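Orilance user group, minutes of the January 2025 meeting
Held at the Bettencourt building during the Trasell open day

I took the notes this time, so blame me for the gaps. Apologies were received from the Orier people, who hope to make the next one.

1. Last minutes
Agreed, with one correction. The room hire was 255 pounds and I had written it down as 225. Sorry!

2. Visit to the demonstration area
We moved this up the agenda because the others were itching to get downstairs (so was I). Trasell had their hand-held grippers out, and our hosts talked us through how people do a job by hand with them so that a robot can learn it later. They want roughly 2,000 goes at each job, which made a few of us gulp.

We spent a good while on the fingers. I asked whether the pads come off, and yes, they do, and a spare pair takes a couple of minutes to fit.

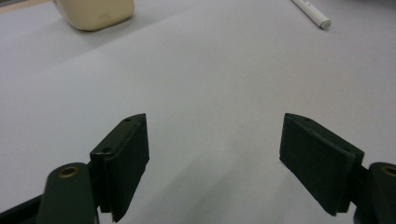 Item 2: gripper open over the paper, marker at top right

Somebody wanted to know why everything sits on such a plain surface. The answer was that they start plain and make it messier later on, with patterned cloths planned for April.

3. Two-handed work
This was my favourite bit, and I could have stayed there all afternoon – one gripper in each hand, and it looks so easy until you think about which hand ought to move first. Our hosts said new people usually need 6 short sessions before they stop feeling clumsy. We talked about sore wrists and whether the weight could come down. They're looking at it, no promises.

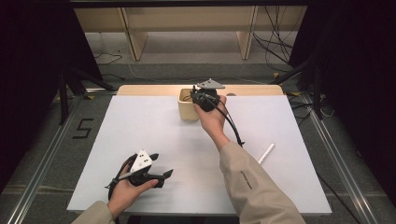

Item 3: both grippers over the white board, right hand above the small wooden box

4. Cups and other awkward shapes
Long chat about cups. Do you go for the rim or the sides? Opinions were split, and I'm firmly for the sides. We also asked about softer pads for slippery things, and Trasell will send us what they have. 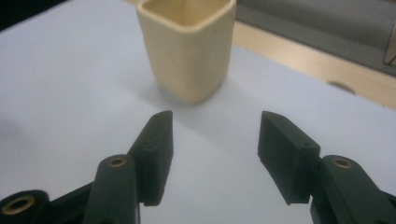 Item 4: cream cup on the white sheet, fingers wide open

5. Actions
Me: write to Trasell with our thanks and chase the pad details.
Me again: ask Orier if they'd like to host in April.
Everyone: send me your feedback on the open day, even if it's only a line or 2.

6. Any other business
Parking at Bettencourt is tight, so please share cars next time. The meeting closed after tea.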